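Wesgate Craft Room: Monthly Room Check
Room 4, Marncombe building
Date: 17 Aug 2023
Checked by: Rosalind Dunleavy
Copy to: Mei Benavides

Mark each item OK, FIX or N/A. Write a comment for anything marked FIX.

DOORS AND FLOOR

Main door opens fully and closes by itself: OK
Back door clear on both sides: FIX
Comment: Two folding chairs leaning against it again. Moved to the closet. Please ask the evening group to hang them up.
Floor free of cords and loose mats: OK
Floor dry at sink: OK

ELECTRICAL

Outlet covers in place: FIX
Comment: Cover by the window is cracked at one corner. Work order 633 is in. Outlet taped over until then.
Glue guns unplugged and put away: OK
Extension cords in use: N/A

TABLES AND STORAGE

Table legs tight, no rocking: OK
Tabletops free of splinters and raised grain: OK
Comment: Ran a cloth over all edges. It snagged once, on the short side of the table nearest the sink. Sanded by hand and checked again.
Shelves not loaded above shoulder height: FIX
Comment: Paper boxes on the top shelf are over 50 pounds together. Moved down to the floor cabinet. 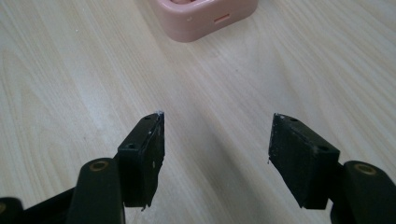
Small-parts containers are checked one at a time for cracks, sharp rims and old labels. Scissors and craft knives do not go in them; those stay in the locked drawer. The pink plastic one on the light wood table is the kind to keep buying, with rounded corners and a soft, matte finish. Beads and pins should not be stored in any container with openings in the side, and that one has a small round hole and a slot in its front, so use it for larger items only.

Containers free of cracks: OK
Labels match contents: FIX
Comment: Several still carry last December's labels. Mei to replace.
Locked drawer locked, key signed in: OK

FIRST AID AND FIRE

Extinguisher in place, tag current: OK
Comment: Tag no. 833.
First aid kit stocked: FIX
Comment: Low on small bandages, no eye wash. Added to the Abernathy order.
Exit sign lit: OK

Open items go to Mei. The outlet cover comes first.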